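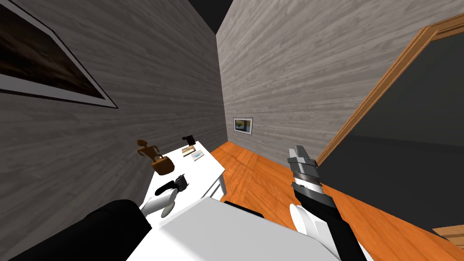 A simulated room from the robot's viewpoint, with the left gripper above the front edge of a white desk.

ZILTTHORPE, 8th September – The Ziltthorpe shared workshop today released the simulation files for Skustar, a two-armed robot its members are building in their spare hours, and cautioned hobbyists against reading too much into them.

Skustar was run through 400 desk-tidying attempts in a rendered room during August. The workshop is not publishing a success rate. Its members could not agree on what should count as a tidy desk, and a percentage without that definition would be worth very little.

"We have seen plenty of home robot projects announce themselves on the strength of a rendered room," the workshop said in a statement. "A wooden figurine in software weighs whatever you typed in. We would ask people to hold their applause until a real arm has picked up a real one."

The physical build is well behind. One arm is assembled on a bench and moves under its own power. The second is waiting on wrist parts, and the torso is still a drawing. Mofokeng, the control program written for the project, has yet to run on both arms at once outside the simulator.

The workshop also questioned its own budget. Parts have cost $1,162 to date, a figure that leaves out members' labor and tools already on the shelves. Anyone hoping to copy the build at home for that sum should expect to spend more.

The release includes the room model, the arm models and 10 recorded runs, failures among them. Files are available under the project name Giveo at the workshop's front desk and through its members' page. No date has been set for a public demonstration.

Press inquiries: Ziltthorpe shared workshop, Skustar build group.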